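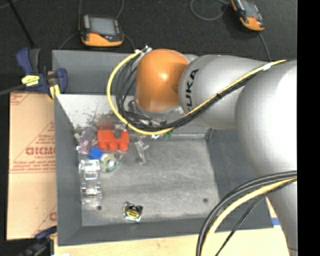 Bras robotisé KUKA au-dessus du bac gris. Atelier de démonstration, centre Dretodell.

Visiter un atelier de robotique : ce que les élèves doivent savoir

Le centre Dretodell, situé à Besden, ouvre ses ateliers aux classes de CM1 et de CM2. La présente fiche s'adresse aux élèves. Elle peut être lue en classe avant la visite ou à la maison avec un adulte.

Qu'est-ce qu'un bras robotisé ?

Un bras robotisé est une machine composée de plusieurs segments reliés par des articulations. Comme le bras humain, il possède une sorte d'épaule, un coude et un poignet. Sur le robot de l'atelier, le poignet se reconnaît facilement à sa couleur orange. Les câbles qui longent le bras servent à transporter l'électricité et les signaux.

À l'extrémité du bras se trouve le préhenseur. Ce mot vient du latin « prehendere », qui signifie « saisir ». Le préhenseur joue le rôle de la main.

En quoi consiste l'exercice ?

Le robot doit prendre des objets dans un bac, l'un après l'autre. Pour un enfant, cette tâche est très simple. Pour une machine, elle est difficile, car les objets ne se ressemblent pas. Une brique rouge de jeu de construction et un petit cube bleu ont des bords nets et une couleur vive. Un rouleau vert et blanc est arrondi et ne se saisit pas de la même manière.

Les objets transparents demandent une attention particulière. Le bac en contient plusieurs, dont un qui a la forme d'un gobelet. La lumière traverse le plastique, de sorte qu'une caméra peut confondre l'objet avec le fond gris. Les élèves pourront faire l'essai en classe : posez un gobelet transparent sur une feuille grise, reculez de quelques pas et essayez d'en dessiner le contour exact.

Comment se déroule la visite ?

Chaque groupe compte au maximum 26 élèves. La visite commence dans la salle Benjelloun par une courte présentation, puis le groupe rejoint l'atelier. La démonstration dure 28 minutes. Les élèves peuvent ensuite poser leurs questions à l'équipe technique. L'an dernier, le centre a accueilli près de 800 enfants.

Quelles sont les règles à respecter ?

Les élèves restent derrière la ligne tracée au sol pendant toute la démonstration. Un bras robotisé est lourd et peut se déplacer rapidement. Il est interdit de toucher les câbles, les appareils de commande et les objets du bac, même lorsque le robot est immobile. Les cheveux longs doivent être attachés. Les cartables sont déposés à l'entrée.

Petit lexique

Articulation : partie mobile qui relie deux segments du bras.
Capteur : appareil qui mesure quelque chose, par exemple une distance ou une lumière.
Préhenseur : outil qui permet au robot de saisir un objet.
Programme : suite d'instructions que la machine exécute.

Informations destinées aux enseignants

Les visites ont lieu jusqu'en juillet, sur réservation. Le centre est desservi par la ligne de bus 39, arrêt Grodbridge. Une fiche d'activités est remise à chaque classe à la fin de la visite.

Page mise à jour le 13 mars 2024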